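Maltetti is a small command-line tool that scales bakery formulas and converts them between baker's percentages and weights. It reads plain text files and writes plain text files.

## Formula files

Each formula is one file. Flour is always 100, and every other line is a percentage of flour weight:

```
flour 100
water 90
yeast 3
```

Blank lines are ignored. Comments begin with `;` and run to the end of the line. Where two flours are used, list both; their values must add up to 100 or the parser exits with code 3.
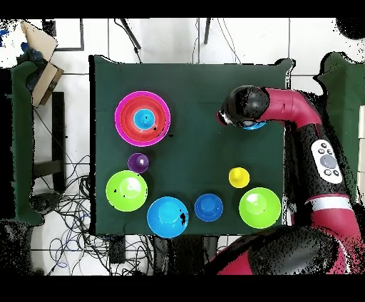 Tabs and spaces are both accepted between name and value. Names may contain hyphens but no spaces, so write `rye-whole`.

## Scaling

```
maltetti scale hudonero.txt --pieces 7 --weight 90
```

Output is in grams. Rounding is applied per line after scaling – the total can therefore differ from the requested weight by a few grams. Use `--exact` to turn rounding off.

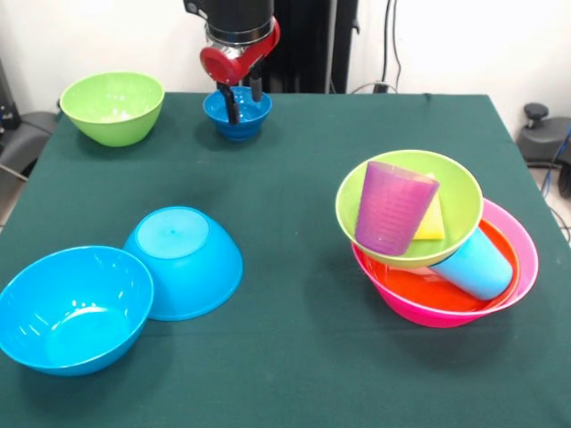
Batches can be split across containers with the `--vessel` option. Each vessel is a name and a capacity in grams, stored in `vessels.txt`. The name is a free label, and color works well where the bowls look as different as a lime-green one and a royal-blue one. Capacity is the filled weight of dough, with no allowance for rise. Set `--headroom` if the dough will ferment in the same vessel.

## Preferments

A preferment is a separate file pulled in with `use`. Its flour and water are subtracted from the main formula before scaling. Nested preferments are read one level deep; anything below that is skipped with a warning.

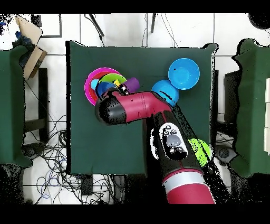
*Maintained by Lefteris Chrysikopoulos. Preferment code by Panagiotis Stamatopoulos.*

## Known issues

- Salted butter is treated as pure fat.
- `use` fails on paths that contain an apostrophe.
- The Brandemport export drops comments. A fix is planned for December.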